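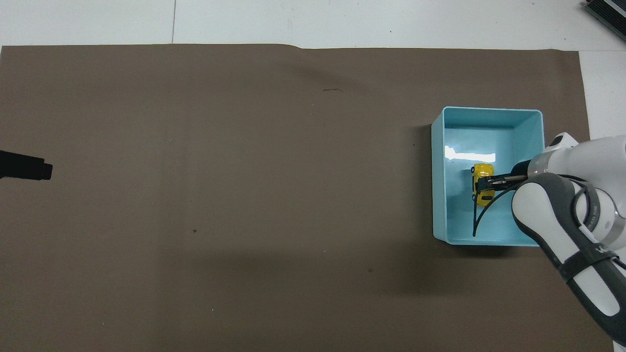

Quick one tonight, I'm typing this with my shoes still on. Went over to the open day at Nandach after lunch, the one I kept saying I'd go to and then didn't, two years running. Went this time. Parking is terrible. They send you to the overflow lot behind Hendricks and then you walk back along the road with no sidewalk for most of it.

Free to get in, sticker on your shirt, off you go. Three halls open. First one was mostly conveyor stuff and a lot of people in polo shirts standing with their arms folded. There was a box folding machine that does 1,000 boxes an hour, or so the sign said, and it was loud enough that I didn't stay to check.

Second hall was the good one. Arms on tables, and you could stand really close. The one I hung around at longest was a toy sorting demo – little yellow car, light blue bin, two black fingers holding the car across its middle. Brown paper spread over a white table. That's the whole setup pretty much and I stood there for ages. So did a kid next to me who kept telling the arm what to do. Very bossy kid. I liked him.

What I wanted to know was how hard it squeezes, and the woman running the table said it's a setting, they turn it way down for toys and back up for the metal parts they do the rest of the year. She also said this arm had done 3,486 pick ups since they started keeping a tally in January. I asked how many it dropped and she laughed and said 218, and most of those were one stuffed rabbit. Soft things are hard apparently. Hard things are easy. Makes sense when you think about teh fingers.

Watching it is slower than I expected. If you've only seen the videos online, those are sped up, a lot of them anyway. In person there's this pause before it goes down for something and you find yourself leaning in. My neck hurts now.

Third hall was Muslow, who had a whole stand about software and a bowl of mints. Screens, charts, a man with a headset talking to four chairs. Took a mint. Left.

Coffee was from a truck outside, good, overpriced. No lids. They were also giving out tote bags but I got there too late, and I'm a little sore about it because the Jonholm ones from last year are still the best bags in our house and I wasn't even there for those, my sister was.

Would I go agian? Yeah. Go early, skip hall one, bring something to drink. The 496 bus stops right at the gate, which I found out while walking back to my car.

More pictures when I get round to it. Need to eat something first.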